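Umzug, Teil drei: das Geschirr

Die Küche ist als Letztes dran, das war so geplant. Kleidung und Bücher sind durch, der Keller auch, und beim Geschirr habe ich mich bis in den Juli hinein gedrückt. Bis zur Schlüsselübergabe sind es noch 14 Tage.

Zuerst habe ich die Schränke ausgeräumt und alles auf den Boden gestellt. Auf der Arbeitsplatte wäre der Platz zu knapp gewesen, und am Boden sehe ich besser, was zusammengehört. Auf die Fliesen kommt vorher eine Matte. Beim letzten Umzug habe ich das nicht gemacht und eine Schüssel verloren, die mir nur zwei Handbreit aus den Händen gerutscht ist.

Sortiert wird nach einer einfachen Regel: Was ich in den letzten Monaten benutzt habe, kommt mit. Was ich nicht benutzt habe, darf Noura Semaan durchsehen, die gerade ihre erste eigene Wohnung einrichtet. Der Rest geht ins Sozialkaufhaus. Das Waffeleisen wollte Noura nicht, die Auflaufform schon.

Bei den Tassen war es schwieriger. Ich hatte mehr Tassen als Haken, und das seit Jahren. Die meisten standen hinten im Schrank ineinander gestapelt, und gegriffen habe ich morgens immer nach denen, die am Tassenbaum hingen. Also bleiben die vom Tassenbaum und ein paar für Besuch. Der Tassenbaum selbst kommt ungeteilt in einen hohen Karton, die Tassen werden einzeln eingewickelt. Papier nehme ich dafür lieber als Handtücher. Handtücher tragen so auf, dass am Ende nur die Hälfte in die Kiste passt.

Teller packe ich hochkant, immer 2 mit Papier dazwischen, den Boden des Kartons vorher gut auspolstern. Anas Sleiman hat früher bei einer Spedition gearbeitet und mir das so gezeigt. Flach gestapelt drückt das ganze Gewicht auf den untersten Teller, und der ist dann meistens hin. Der Tellerständer ist beim Sortieren praktisch, weil die Teller dort schon stehen und ich sie nur noch herausnehmen muss.
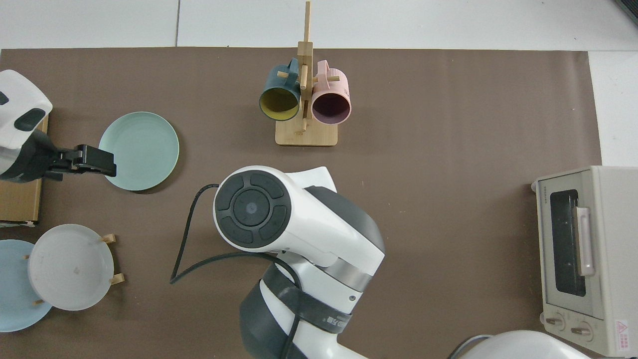
Der kleine Backofen kommt zum Schluss dran. Den brauche ich bis zum letzten Tag, der große Herd gehört zur Wohnung und bleibt hier. Rost und Blech nehme ich vorher heraus und wickle sie getrennt ein, sonst klappert es die ganze Fahrt über. Die Originalverpackung habe ich natürlich nicht mehr.

Beschriftet wird auf zwei Seiten, nie auf dem Deckel. Auf jeden Karton schreibe ich den Raum und ein Stichwort, also »Küche, Teller« oder »Küche, Tassen«. Eine Kiste heißt »Küche, zuerst«. Da kommen ein Topf, Besteck, Spülmittel, ein Lappen und der Kaffee hinein, und die fährt bei mir vorne im Auto mit.

Offen sind noch die Gewürze und die Schublade neben dem Herd. Die Gewürze sehe ich morgen Abend durch. Für die Schublade habe ich noch keinen Plan.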